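Network Software Engineer, Data Plane Telemetry
Surholm Networks, Berkum office (hybrid)
Full time, permanent

Surholm builds flow export and traffic classification software for regional carriers and campus networks. Our main product, Sutach, runs on programmable switches and on standard servers with DPDK-capable network cards. It parses packet headers, keeps per-flow state, and exports records over IPFIX to the customer's collector.

We are hiring one engineer for the data plane team. The position is open because the flow cache is being rewritten for release in April and the team needs another person who can work at that level of the code.

What you will work on

The current flow cache uses a fixed hash table with linear probing. Under certain address distributions, lookup time grows faster than the design allows, and records are evicted early. The replacement uses bucketized cuckoo hashing with a separate aging queue. You will take over the aging queue and its interaction with the export thread.

Other work in the first year:

Parser support for SRv6 and Geneve headers, including nested encapsulation up to the depth set in the configuration file.
Moving the P4 programs from the older target architecture to the Tofino Native Architecture, with the resource reports kept in the repository.
Timestamp handling between the hardware clock and the exporter. Drift is currently corrected once every 30 seconds, and the interval should become configurable.
Regression tests in Cadwaladr, our internal traffic replay tool. The suite holds 1279 test cases and runs on every merge request.

The team maintains what it ships. Engineers take part in a support rotation for severity one tickets, one week in every six. Hours on rotation outside the normal working day are paid separately. A Saturday shift is compensated with a day off in the following week.

Required

Good working knowledge of C, including memory ordering and lock-free structures.
Practical experience with DPDK, AF_XDP, or a comparable packet processing framework.
Ability to read a packet capture and explain what a protocol implementation did wrong.
Solid understanding of Ethernet, VLAN and QinQ, MPLS, IPv4, IPv6, TCP, and UDP.
Comfortable with Linux performance tools (perf, bpftrace, or similar).
Written English good enough for design documents and customer release notes.

Useful, but not required

P4, or another language for programmable data planes.
IPFIX or NetFlow v9, in particular template handling.
Rust. The configuration daemon is written in it, and parts of the exporter may follow.
Experience with carrier operations, on either side of the contract.

A degree in computer science or electrical engineering is fine. So is equivalent work experience. We do not ask for certificates.

Place of work and conditions

The office is in Berkum, on the second floor, next to the hardware lab. Staff are expected on site 2 days a week. Lab access is available remotely through the console server, with the exception of optics changes and switch replacement. Each engineer has a reserved server pair in the lab and a choice of laptop running Linux. Desks are height adjustable. There is a kitchen on the same floor, and lunch is not provided. 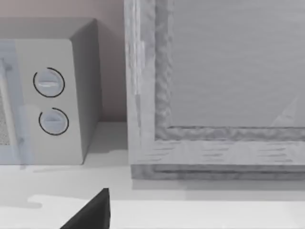
Microwave, control side (rendered).

Salary follows the internal grade table. The grade is stated in the written offer, along with the steps above it. Pension, travel costs, and home internet are covered under the standard company terms. Relocation support is available to candidates moving from another region and should be raised in the first call.

How to apply

Send a resume and a short note on one piece of low-level code you have written or fixed. State what the problem was, how you measured it, and what changed. A link to public code is welcome. Please do not send code that belongs to a current or former employer.

The process has three steps: a call of 45 minutes with the team lead, a technical session based on a capture file we send you the day before, and a meeting with two engineers from the team. There is no whiteboard exercise. Applicants receive a written answer after each step.

Applications go through the form on the Surholm careers page, under reference "Sutach data plane." Questions about the position can be entered in the same form without submitting an application. Recruitment agencies are asked not to respond to this posting.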